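第6章 手持夹爪示教采集的作业规范

本章讨论用手持夹爪采集示教数据时应遵守的规则。前面几章已经讲过夹爪的结构、标定方法和轨迹的表示，这里不再重复。读者学完本章，应当能够为一个小型采集场地编写作业规程，能够判断一段记录是否可以入库，并能说明退回一段记录的依据。

本章的规则分为四类：场地、设备、人员、记录。四类规则的次序与一次作业的实际次序大体一致，先检查场地，再检查设备，然后由作业者就位，最后处理记录。编写规程时可以沿用这一次序，也可以按岗位拆分，但同一条规则只应出现在一处。规则重复出现在两份文件里，修订时往往只改了其中一份，现场人员便会各执一份。

6.1 为什么需要书面规程

手持夹爪的采集方式门槛较低。作业者双手各持一个夹爪，夹爪根部装有印着黑白方形图案的标记块，头部或夹爪上的相机记录动作，整个过程不需要驱动机械臂。许多团队因此认为它不属于机器人作业，也就没有为它制定规程。

这种看法有两个问题。第一，采集场地通常同时放有机械臂，作业者走动和伸手的范围可能与机械臂的工作空间重叠。第二，采集结果将用于训练控制策略，动作中的不良习惯会被一并学去。作业者若经常用夹爪推挤物体再夹取，策略也会先推挤再夹取，到那时再查找原因，要比在采集阶段改正费事得多。

Zidanari采集项目的早期经验可以说明这一点。项目第一批数据共3730段，当时只有口头约定，没有书面规程。二月复查时，复查人Chinyere Oyewole按照后来制定的标准逐段核对，可以入库的有1511段，其余各段退回。退回的理由集中在几个方面：标记块长时间被衣袖遮挡，起始姿态不一致，任务说明与实际动作不符，夹爪闭合的时刻无法从记录中确定。这些问题在采集当天都不难发现，也都可以当场重做。

复查报告没有把责任归于个别作业者。报告指出，几名作业者对“一段”的起止理解不同，有人从拿起夹爪时算起，有人从夹爪接近物体时算起，而当时的约定里没有写明。定义不清的规则等于没有规则。
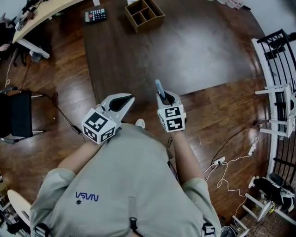

书面规程首先要解决的就是定义。至少应当对下列用语作出规定：

段：从双爪静止于起始姿态开始，到双爪重新静止为止的一次连续记录。中途停顿超过规定时间的，按两段处理。

起始姿态：双爪张开，指尖朝向工作区，标记块对相机可见。

作业者：手持夹爪完成动作的人。

记录员：启动和停止记录、填写登记表的人。作业者本人可以兼任，但应在登记表中注明。

旁人：在场地内而不参与本段作业的人，包括在同一房间办公的人员。

工作区：允许放置任务物体的范围，可以是桌面，也可以是地面的一部分，须在作业前划定。

定义应放在规程的最前面，用语在全文中保持一致。有的规程前面写“段”，后面写“条”或“次”，登记表上又写“组”，新来的作业者很难判断它们是否指同一件事。

6.2 场地

场地规则的目的是使作业者能够在不看脚下的情况下安全移动。戴着头部相机或双手持有夹爪的人，视线和平衡都受到影响，平时可以轻易跨过的障碍，此时可能造成绊倒。

6.2.1 线缆

地面线缆是这类场地最常见的隐患。夹爪、相机和主机都可能需要供电或传输数据，线缆长度往往大于实际需要，多余部分散在地上。规程应要求：

（1）作业者活动范围内的线缆沿墙、沿桌腿或沿护栏敷设，不能避开的用线槽或胶带固定。

（2）多余线缆盘好后置于活动范围以外，不得盘在插头旁边。

（3）与夹爪相连的线缆留出双臂完全伸展所需的长度，由作业者在记录前试做一次伸展，确认没有牵拉。

（4）转接插头不放在通道上。

检查线缆的人应当沿着作业者将要走的路线走一遍。站在门口看一眼不能代替这项检查，桌子和椅子会挡住视线。

6.2.2 家具与物体

椅子、凳子和支架如果不用于本次任务，应移到活动范围以外。确需保留的，应在整批采集期间固定位置。移动家具既影响安全，也改变背景，而背景变化会给以后的数据分析带来麻烦。若为了增加背景的多样性而有意移动家具，应在登记表中写明，并且只在两段之间进行。

工作区内的物体按任务清单摆放。清单以外的物体是否可以留在桌面上，由任务设计者决定，并写入任务说明。这里容易出现两种做法：一种是把桌面全部清空，另一种是保留日常物品。两种做法各有用途，规程不必统一，但同一批数据应当采用同一种做法。

6.2.3 机械臂

场地内有机械臂时，无论它是否参与当前任务，都应按可能运动的设备对待。规程应当写明机械臂在采集期间的状态，可选的状态有断电、急停按下和受控运行三种。前两种状态由记录员在开始前确认，第三种状态须另行编写作业规程，不适用本章的规则。

作业者不得把机械臂或其底座当作搁置夹爪的地方。装在机械臂附近的标记板与装在夹爪上的标记块如果编号重复，定位程序会把二者混淆，因此编号应统一登记，任何人更换标记都要先查登记表。

6.2.4 旁人

小型场地很少能做到只有作业者在场。同一房间里有人办公，是多数团队的实际情况，规程应当承认这种情况并作出安排。旁人须事先知道正在记录，知道相机的大致朝向，并有权要求不被拍摄。已经拍入的人脸应在入库前作遮挡处理，作业者本人也不例外。遮挡处理之前的原始文件只保存在指定的机器上，不得用于演示或讲课。

旁人不得在记录期间进入工作区。需要通过时，应先告知记录员，由记录员停止当前段。

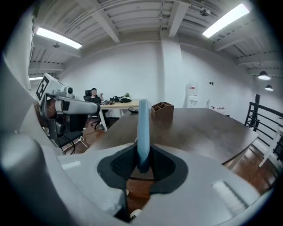
已经停止的段作废，不得拼接。拼接后的记录在时间上不连续，夹爪位置会出现跳变，后续程序可能将其当作一次极快的动作。

6.3 设备

设备检查在每批作业前进行一次，更换作业者后再进行一次。检查项目不宜过多，项目太多时，检查容易流于打勾。Tresura训练中心使用的检查表原有两页，后来由Garba Edet改为一页，只保留会直接导致记录作废的项目。修改后的表格包括以下内容：

指垫：两指的软垫贴合牢固，表面无油污，边缘无翘起。指垫翘起时，夹爪闭合后的实际间距与测量值不符。

手指：张开与闭合顺畅，没有卡滞，张开到最大时左右对称。

标记块：各面平整，图案无划痕、无反光胶带，固定螺钉不松动。

相机：镜头清洁，安装角度与标定时一致。头部相机戴好后，作业者低头看工作区，双爪应当都在视野内。

时间：各设备时钟已同步，记录员读取一次偏差并填写。

存储：剩余空间足够完成本批作业。

其中标记块的检查最容易被轻视。标记块松动后，从外观上往往看不出来，定位结果却会随手部动作产生偏移。检查时应一手固定夹爪，一手轻推标记块，感到活动即停止使用。重新固定之后必须重新标定，不能沿用原来的标定结果。

灯光也应列入设备一类。吊顶灯管在光滑桌面和地板上会形成亮斑，亮斑若与标记块在图像中重合，识别率就会下降。遇到这种情况，可以调整工作区的位置，或者关闭某一组灯。灯的开关状态须记入登记表，同一批作业中不得更改。

6.4 人员

作业者上岗前应完成培训和试采。培训内容包括夹爪的握持、起始姿态、常见任务的标准动作以及停止口令。试采记录由复查人查看，合格后方可参加正式采集。

握持时，手腕应处于自然位置。为了让标记块朝向相机而长时间扭转手腕，会造成疲劳，疲劳之后动作变形，记录质量随之下降。如果某项任务必须扭转手腕才能完成，应由任务设计者调整物体位置或相机角度，不应要求作业者适应。

袖口不得遮住标记块。宽松的袖子应当束紧或挽起，垂下的衣绳和挂件应收好。

坐姿、站姿均可采用，但同一任务应当统一。坐在地面上作业时，相机高度与桌面作业差别较大，须单独编批。作业者起身前先把夹爪放到指定位置，不得持夹爪撑地或扶护栏。

动作速度以平稳为准。初学者常见的毛病是接近物体时过快，闭合时又犹豫不决，夹爪在物体两侧反复开合。培训时可以让作业者先说出动作步骤，再动手完成。夹取细长物体，例如笔，应先使两指与物体对正，然后一次闭合，停稳后再移动。夹偏了就放下，让本段正常结束，并在登记表中标为失败。失败的段有其用途，但必须如实标注，把失败段标为成功段的危害大于丢失数据。

任何在场人员都可以喊停。喊停后作业者保持原位，待记录员确认后再放下夹爪。规程中不得写入对喊停的限制条件，也不得将喊停次数用于考核。 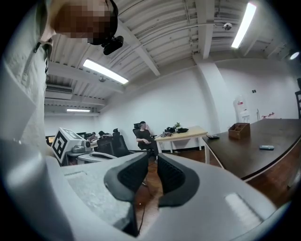 6.5 记录与复查

登记表与数据文件同时产生。作业结束以后凭记忆补填的登记表，不作为入库依据。每段至少登记编号、任务名称、作业者代号、左右夹爪编号、结果，以及需要说明的事项。编号由程序生成，不得手工更改。作业者使用代号，代号与姓名的对照表另行保管。

复查分为两步。第一步由记录员在当天完成，只看三项内容：文件能否打开，双爪是否全程可定位，登记的任务与动作是否相符。第二步由未参加采集的复查人完成，按抽样方案查看。Joleo实验室的做法是以1000段为一批，每批固定抽取一部分，抽样结果不合格则全批逐段复查。批量的大小可以根据场地情况确定，一经确定，在项目期间不宜变动，否则各批的合格率无法比较。

退回记录时应注明所依据的条款号。只写“质量不好”或“动作不自然”的退回意见，作业者无从改正。如果复查人认为某段确有问题，而规程中找不到相应条款，应先按现行规程予以通过，同时提出修订建议。用尚未写入规程的标准退回记录，会使作业者失去对规程的信任。

6.6 规程的修订

规程每次修订都应有版本号，登记表上注明所用版本。旧版本不得删除，因为库中仍有按旧版本采集的数据。修订内容涉及起始姿态、段的定义或标记块编号时，新旧数据应分开存放，能否合并使用由数据使用者判断。

Bright小组曾在一批作业进行到一半时修改了起始姿态，原因是作业者反映原姿态容易疲劳。修改本身合理，但没有更换版本号，结果这批数据中同时存在两种起始姿态，只能靠查看图像加以区分。正确的做法是结束当前批次，发布新版本，再以新批次继续采集。

下一节从一份空白检查表开始，逐项说明如何为自己的场地填写内容。读者可先画出所在场地的平面草图，标明工作区、通道、电源插座和机械臂的位置，后面的练习将反复使用这张草图。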